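Accueil Revue Numéros Auteurs
Temps de lecture : 2 min

3.2 Surfaces nervurées et lumière du jour

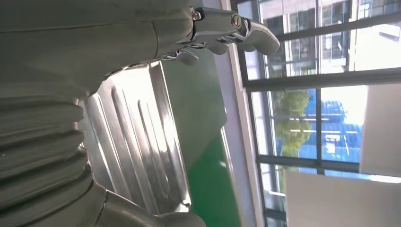

Figure 4. Panneau en acier inoxydable à nervures verticales, éclairé par la fenêtre.

Le métal nervuré nous a réservé les plus belles surprises de l'étude ! Sur la figure 4, les crêtes renvoient des traînées d'un blanc vif, les creux dessinent des bandes plus sombres, et le bord supérieur se réduit à un mince liseré brillant. Szewczyk a noté l'éblouissement ressenti dans 17 ateliers — 457 relevés en tout, de quoi nourrir de longues discussions. Marciniak propose d'y ajouter la teinte du sol, piste que nous trouvons passionnante et que nous reprenons en 3.3 avec les relevés de mai du site de Lutden.

Contact : rédaction de la revue Oker — Tous droits réservés — Haut de page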